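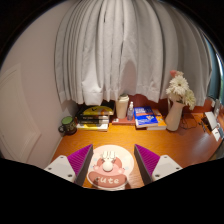

Clovetow is a small set of recordings made with a hand-held gripper that Yaqin Gu and I built over one winter, mostly on a kitchen bench in Famthorpe. It records a person picking up little things off a desk and putting them down somewhere else, which was meant to be the easy part. The ribbed pads on the inner faces of the fingers are the third lot we made and the only ones I'd defend in public. They happened to come out magenta, the colour of the spool that was on special. The desk has a glossy orange-brown finish that plays merry hell with exposure, and we kept it, figuring that anyone who trains on this will meet a varnished table sooner or later.

Status: usable, lightly maintained, version 8. Earlier versions had the timestamps in local time for half the files and you don't want them.

What you get

1,591 episodes in numbered folders, each with a video, a pose track and a one-line note typed by whoever was holding the gripper. The notes are of uneven quality. Raed Moussa wrote full sentences. I wrote "ok" a lot. Episodes marked "bad" have been left in, as a few people asked for them and they make up a fair share of my own output.

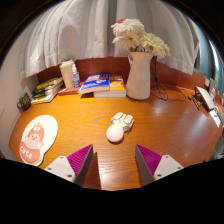

Can I use the recordings without building the gripper?

Most people do. The videos and poses stand on their own, and you only need the hardware if you want to add episodes that match ours.

If you do build one, the printed parts are in the hardware folder. Print the mounts flat with the screw holes facing up. Use short screws. Long ones will come through the other side and find your thumb, and the build log has a paragraph on this that I wrote with one hand.

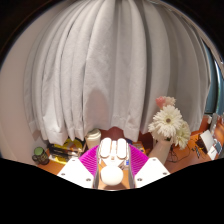 White ball at the gripper, desk behind.

Known problems

The pose track drifts when the gripper faces a plain surface for too long. White curtains are a favourite for this. Some 200 episodes are affected and they're listed in drift.txt, so filter them out if you care about position to the centimetre.

The gripper width is read off a cheap sensor that sulks in cold weather. Values below zero mean closed. Values well below zero mean the sensor wants recalibrating, and the script in tools/ will do it if you're polite and run it twice.

Small white objects are over-represented. We set out to fix this in November and recorded more small white objects.

The bottom of every video is masked in black. Leave the mask alone when you crop, or the crop sizes in the config won't line up and you'll spend an evening blaming the loader, as I did.

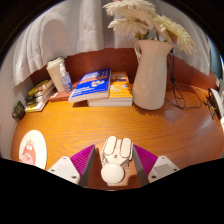

Asif Sial wrote in to say that the train and test split puts the same desk on both sides, so any score you get from it is flattering. He's right. A split by location is in splits/by_place.json and the numbers you get from it are a good deal humbler. Please report those ones.

Loading

Run load.py with the path to the folder. It needs 600 MB of free memory for the index, which is silly, and a patch would be welcome. Paths with spaces in them still break on Windows.

Licence and thanks

Free for any use, with credit to the Clovetow recordings. Zhuoran Guo did the calibration maths and then did it again after I'd tidied it. Raed lent the good soldering iron and would like it back.

Last updated 17/05/2022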